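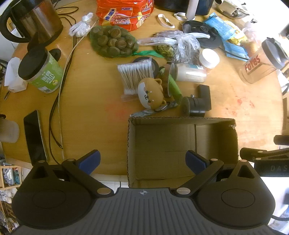 Packing small goods is the part of the course where most marks are lost, so we give it a full session. The usual mistake is to start with the box. Start with the table. Everything that might go in gets laid out first, and the box stays empty until the sorting is finished. A mixed lot has things that behave very differently under pressure: a packet of cotton swabs will bend if anything heavy sits on it, toothpicks in a clear cylinder roll when the container lies on its side, and a metal carabiner clip will scratch whatever it touches. Look at the box as well. One with a torn, frayed corner can be used for a short carry – it should not be stacked or mailed.

Sorting

Work in this order:
1. Hard and heavy items, including anything metal.
2. Containers with lids or caps. Check each one is closed.
3. Soft packets and cases.
4. Thin or clear items that crack easily. Wrap these separately.

Loading

Group 1 goes on the bottom, against the walls. Stand cylinders upright where the height allows. Fill gaps with soft packets, and keep group 4 for the top. The flaps should close flat without being pushed.

Labels

Use the Gornside form. Write the contents by group, then the box number. Halima Babalola will have spare forms at the front desk.

For next time

Read the Fraser handout, pages 9 to 14, and bring one small box of your own. Dede Amissah is taking the session in Room 342. The written exercise from May is still due from anyone who missed it.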